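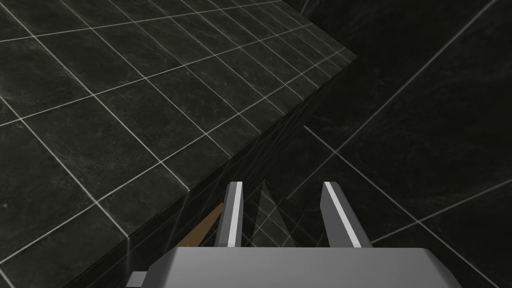

Station Diary, Vol. 3, p. 2

13/10/2019

Opened the simulation review at Clumstead with Mared Beddoe present for the Penry group. The purpose of the day was to settle the wording of the approach rule before the Bastwood draft goes to the members.

The test case was the one agreed at the last meeting: a slender brown stick lying beside a raised block with a tiled side face, the gripper brought in over it with both fingers open. Miss Beddoe observed that the draft speaks only of objects "in open space" and gives the operator no direction for an object close to a vertical face. I agreed that this is a gap. The word "open" is to be struck, and a separate clause written for work near walls, blocks and ledges.

We then took the matter of contrast. The tiles in this model are dark gray to nearly black, and the gripper is light gray with a bright white stripe on each finger. The stick is easy to pick out by its color. Miss Beddoe asked that the standard not depend on this, as a dark object on the same floor would be a far harder case. She proposed that every test set include at least one object close in tone to the surface beneath it. Accepted, subject to the view of the Flalden office, which has in the past objected to any rule that adds to the length of a test set.

A longer discussion followed on recordkeeping. The present rule asks that a view from the gripper be kept for each approach. It does not say at what point in the approach the view is to be taken. I favor a fixed point, with the fingers open and before any contact. Miss Beddoe prefers to leave this to the site, provided the site states its choice in writing and keeps to it. We did not agree. Both wordings will go forward in the draft, marked as alternatives.

The members hold some 2000 older records that carry no such statement. It was decided that these stand as they are and will not be reopened.

Remaining for March: the clause on vertical faces, the definition of "clear gap," and the numbering of the annexes, which is still wrong in the Bastwood copy. Miss Beddoe will write to Flalden. I am to send her the corrected pages.

Review closed in the late afternoon. Entry made the same evening.

Emrys Pritchard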